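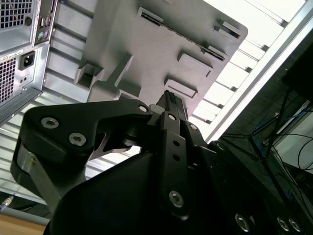
## Stullwood v Trekham, Cup first round: my preview thread

OK, it's back! First round of the Cup, Stullwood at home to Trekham, and I've been looking forward to this draw being played since they pulled it out of the bowl. Long thread, mute me if you must.

---

Quick background for new followers. Stullwood finished mid-table last season and Trekham went down to the wire before staying up. You'd think that makes it easy to call. It doesn't! Trekham won at Stullwood in February on a pitch that was mostly sand, and they deserved it.

---

The ground holds 1000 and the club says every ticket is gone. I love a full house there. The stand on the road side has that low tin roof and any noise just bounces straight back at the goalkeeper. Visiting goalkeepers hate it (I used to be one, ask me about it sometime).

---

Player to watch: Sânziana Bratu. She played more than 1000 minutes for Stullwood last season in what was supposed to be a year of easing her back from a knee injury. Left side, never stops running, and her crossing got better and better as the spring went on.

---

If you haven't seen Bratu live, watch what she does BEFORE the ball comes. She takes this little step inside, the fullback follows, and then she's gone down the outside. I must have seen it work on everybody in the division and I still fall for it from the bleachers.

---

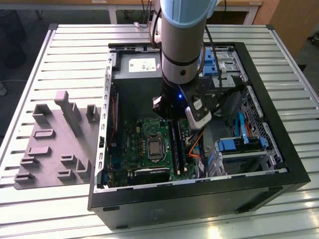 **Stullwood, Aug 4, 2021**

Just back from open practice, so here's some proper team news. Bratu trained in full, no strapping. The center backs worked together the whole session, so I'd expect them both to start. The new striker from Mivine did her own thing on the far field with the fitness coach and I'd be surprised if she gets more than the bench.

---

Lots of set-piece work too. Corner after corner after corner, nearly all of them hit toward the near post with a flick on. Trekham gave up a bunch of goals exactly that way last year, so somebody on the Stullwood staff has been doing their homework!

---

Now Trekham, who I like a lot more than most people seem to. They kept the coach and they kept the midfield, and for a club that size that's a great summer. They sit deep and they're patient about it. It isn't always pretty, but I could watch that back line shift across the field all day.

--- 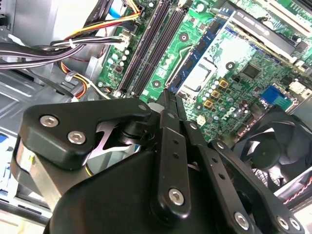
*Green Dell board and a bundle of power cables in an open desktop computer.*

---

The worry with Trekham is legs. They let in so many late ones last season, and after the 80th minute they really did look like a different team. Short bench, long bus rides, same eleven most weeks. If this is level late on, I know which side I'd want to be on.

---

Someone asked about the preseason results. I wouldn't read much into them. Stullwood lost to Hosoda with a lineup that was half trialists, and Trekham beat Mivine in a game where both sides changed everybody at the half. Fun day out, great sandwiches, told me very little.

---

What I did take from the Hosoda game is that Stullwood want to press higher this year. They got caught a few times and the keeper had to come way out and sweep up behind. Trekham have one really quick forward, and if they can find her early with a ball over the top

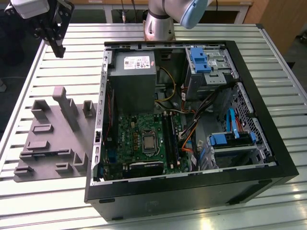 then we could have a wild first half, with Stullwood chasing the game in front of their own fans. That's the case for the upset and I don't think it's a silly one at all.

---

Right, predictions. I've gone back and forth on this all week. I think Trekham hold on nicely until the break, I think the corners start to tell, and I think Bratu sets up at least one. Stullwood to win by 2, with the second coming late.

---

If you like a small bet, "Stullwood to win, game level at halftime" is the one I'd look at. Prices aren't out everywhere yet, so shop around, and only play with money you're happy to wave goodbye to. My record on Cup ties is up and down, as plenty of you have pointed out.

---

I'll be there early for a spot by the halfway line, behind the home bench. Come say hi, I'll be the one in the old green goalkeeper shirt. Drop your score predictions in the replies and I'll go through them all after the final whistle!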